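Semham Course Notes
Robot Learning from Demonstration
Unit 5: Showing the task by hand and by remote control
Revised February 2025

What this unit covers

Three ways to record a person doing a task so that a robot can learn from it, what each one records, and how to keep the recordings usable. Read it before the lab. The lab sheet assumes you know the terms below.

Terms

Demonstration: one complete run of a task, from the start position to the end position, saved with its sensor data.

Episode: the file that holds one demonstration. In this course one episode always holds one demonstration.

Operator: the person who performs the task.

Action: what the robot would be told to do at each time step. Depending on the method, this is a set of joint angles or a position and rotation of the gripper, plus the jaw opening.

Method 1. Guiding the arm

The operator takes hold of the arm and moves it through the task while the motors give way. Joint angles are read straight from the arm, so every recorded position is one the arm can reach. The drawbacks are that the operator's hands get into the camera view and that heavy arms are tiring to move. Two-arm tasks are hard for one person. We use this method only in the first lab, on the Drirkus training arm.

Method 2. Remote control

The operator stands apart from the robot and drives it with a pair of VR controllers, a smaller copy of the arm, or a 3D mouse. With VR controllers, the motion of the hand is tracked and the robot's gripper follows it. The trigger usually sets the jaw opening.

The recorded actions are commands the robot really received. The camera view is also the one the robot will have later. The cost is speed. A new operator often takes several times as long as they would with bare hands, and there is delay between the hand and the arm. Most remote setups give no sense of touch, so new operators tend to squeeze too hard or stop short of the object.

Use the clutch. Holding the clutch button lets you move your hand back to a comfortable place while the arm stays still. Do not use it in the middle of a grasp.

Method 3. Hand-held gripper

The operator carries a gripper fitted with a camera and does the task with it directly. No robot is needed during recording, so data can be collected in many rooms and on many surfaces. The operator feels the contact through the tool, and the motions are close to normal speed.

The path of the tool has to be worked out afterward, from the camera, a motion sensor or an outside tracker. If tracking is lost, the episode cannot be used. A person can also move the tool in ways an arm cannot follow, so each path is checked against the arm's reach and speed limits before training.

Recording rules for the lab

Start every episode with the jaws open and the tool still for one second.
Keep both the target object and the place it will go within reach before you start.
Move at a steady pace. Do not wave the tool between steps.
If you drop an object, finish the episode and mark it as failed. Do not delete it.
Change the starting position of the objects between episodes.
Write the task label before recording, in plain words, such as "put the cup on the tray."

How much data

The Ververidis set used in the homework has 2,022 episodes. After filtering, 1,069 remain. Most of the ones taken out had lost tracking or a path outside the arm's limits. A smaller share had the wrong label. For your own project, each team records 31 episodes of one task and keeps the failed ones in a separate folder.

Checking an episode

Open it in Clutetti and play it once at normal speed. Look at the jaw opening curve next to the video. It should drop when the jaws close on the object and rise at release. If the curve is shifted from the video, the clocks were not matched, and the whole session needs to be lined up again before anyone trains on it.

Reading before the lab: sections 2 and 3 of the course reader. Bring your task label and a short list of start positions.

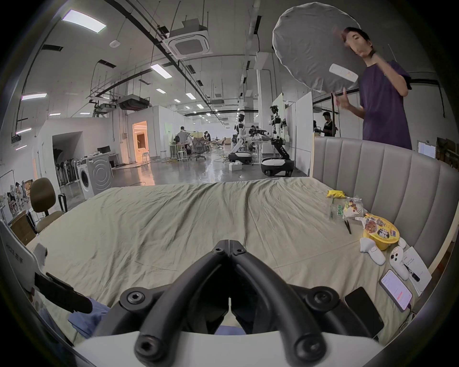
Why are failed episodes kept in a separate folder?

They would teach the robot the wrong motions if they were mixed in with the good ones, but they are still useful for testing a program that tells success from failure.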